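**Software review: Mundavow task planner and simulation tooling**
Prepared by Lotte Segers and Geert Van Acker for the Asitico evaluation group

Mundavow is a planning and control package for two-armed robots. It takes a written task, breaks it into motions, and runs those motions in a simulated room before any hardware is involved. We used it for 3 weeks in February, on tasks set around a table and a sink, and compared it with Cellis, the in-house planner it is meant to replace.
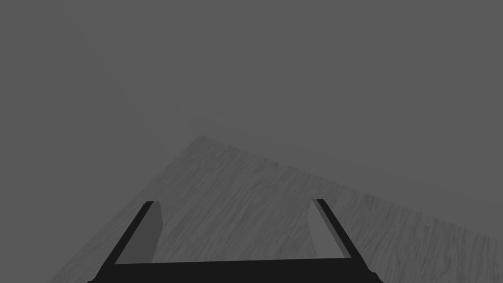 *Source: Asitico simulation archive. Render by Kaiwen Xue.*

The gripper view is the one our staff opened most often. Both fingers and the gap between them stay in sight, with the wood grain of the tabletop showing through, and the operator can judge the line of approach without switching windows. The table edges are drawn softly and the background is plain grey. Perception engineers who want hard edges for testing a detector should expect to adjust the render settings first.

Planning is the strongest part of the package. Of the runs we logged, 87 percent finished without a manual correction. Error messages name the step that failed and the joint limit or contact that caused it. Cellis reports a numbered code only, and Joris Dierckx kept a printed list of those codes beside his desk for most of last year.

The scene editor is less mature. Moving a fixture means reloading the whole room — a wait of roughly 7 minutes on our older workstation — and the undo command does not cover lighting or camera changes.

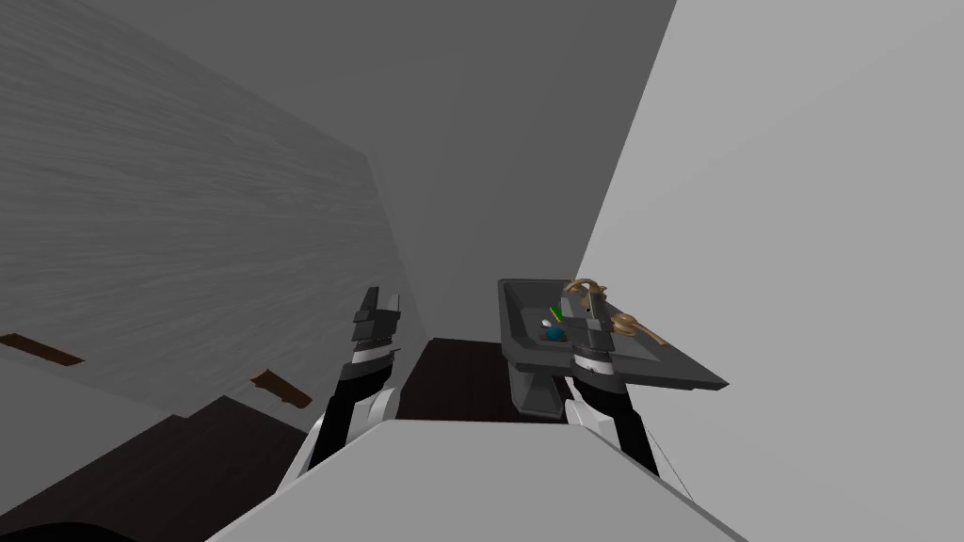 *Two-arm view at the sink, with small items in the basin.*

Work at the sink was the harder test for perception. From the body view, the right gripper can hide the middle of the basin, and a planner that relies on this view alone has an incomplete account of what lies there. Mundavow allows a second view to be added to the planner's input. The setting is found under Sensors, although the manual places it under Planning.

Documentation is otherwise clear. The license covers 2 seats, and further seats are priced on request.

We recommend adoption for planning work. Scene building should remain in the present editor until the reload time has been addressed. Questions on the test logs may be sent to Halfdan Kvaran.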